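Home Syllabus Handouts Readings Lab Hours

Ilden Interiors Program
Course 648 – Styling and Display
Handout 2: Small Framed Prints on Tables and Shelves

1. Scope

This handout covers freestanding framed prints of the kind placed on side tables, desks and dining tables. Wall hanging is treated separately in the Coutinho reader. Students should finish the reading on sight lines before the studio session.

2. The table as a ground

An oval top has no corners, so there is no obvious place to align a rectangular object. Establish the long axis first and set the frame in relation to it. On light wood a thin black frame gives a hard outline and needs little around it. Check the surface for glare at the hour when the room is most used. 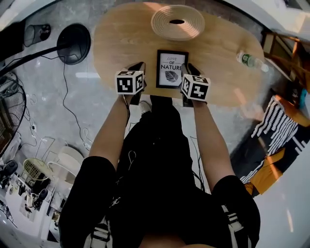

Fig. 1. Small framed print near the center of an oval light-wood table. Coiled cream-white object toward the far edge; water bottle on its side at right.

Items that are not part of the arrangement (bottles, cables, packaging) are removed before the layout is judged. A clear bottle with a green label draws the eye more than its size suggests. Round objects may stay if they sit well apart from the frame and do not repeat its height.

3. Reading the print

Text prints are read before they are looked at. Stand at the normal viewing position and note which word is taken in first. Where a small italic line is set over a line of bold capitals, the capitals usually win, and the frame should be turned so that they face the main approach to the table. Mixed lettering of this type is discussed in the Steminis type sheets.

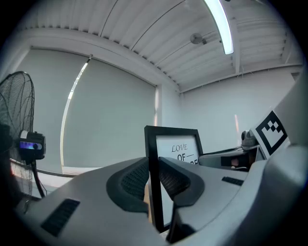 Handle a small frame by its edges. Fingers on the face of the print leave marks that show under side light – check again after placing. Lower the bottom edge flat to the table, then correct the angle in small turns. Do not drag the frame across a finished surface.

4. Background and light

The wall behind a freestanding frame counts as part of the display. Plain, pale surfaces are preferred. Roller blinds in light gray work well when fully lowered, although daylight at the sides can form a bright strip beside the frame. Ceiling fluorescents give even light but flatten a print with little tonal range.

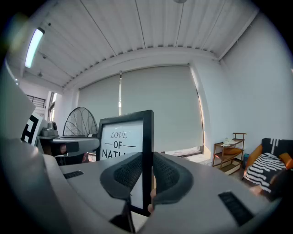

Move fans, lamps and other floor items out of the sight line, or shift the frame until they fall outside it. Repeat the check seated and standing.

5. Studio exercise

Place one framed print and one round object on the table. Produce 2 layouts and draw each in plan on the Trumuvo grid sheet. Mark the viewing position and the direction of daylight. The exercise is graded out of 100. Sheets go in the tray by the studio door before 4 p.m.

Ilden Interiors Program – Course materials, for enrolled students only – Contact – Back to top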